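5 July 2026

Quick one, have to be out the door soon. Spent the morning on the laundry rules for the Lepik setup and want them written down before I forget.

Version 4 of our sheet, short form:

- Both hands on the basket before it moves. Opposite sides, on the rim.
- Door fully open first. No nudging it with an elbow.
- Cables checked before every run. Every one. Slack is fine, slack near the drum is not.
- Nobody reaches in while the arms are live. Stop, then reach.

The old sheet had 29 rules and I'd bet no one at Flenitz ever read past the first page. Cutting it down took longer than writting it did.

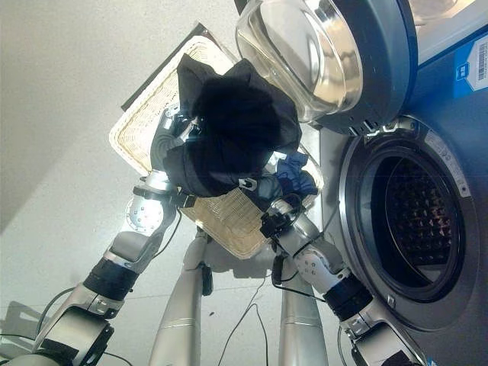 Galtel wrote in under the last post that a rule without a number is just a wish, and that "near the drum" should be a distance you can check with a ruler. Fair. So: 300 mm from the opening, for anything that can snag. Going in the next version. I'd like one for basket height too but haven't settled on it, Enovport does it by load weight and I'm not sold.

Also new, the drum check. Look inside before calling a load finished. Small stuff hides, dark stuff hides better. Then look agian with a light.

Lifting the basket gets its own line now. Know where the hands are, know where the door is, slow near both.

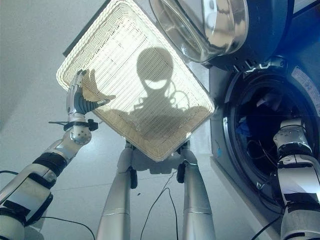 *Basket up, blue fabric still in the drum.*

Comments open, will answer tonight. Mostly want to hear how other people word the cable rule.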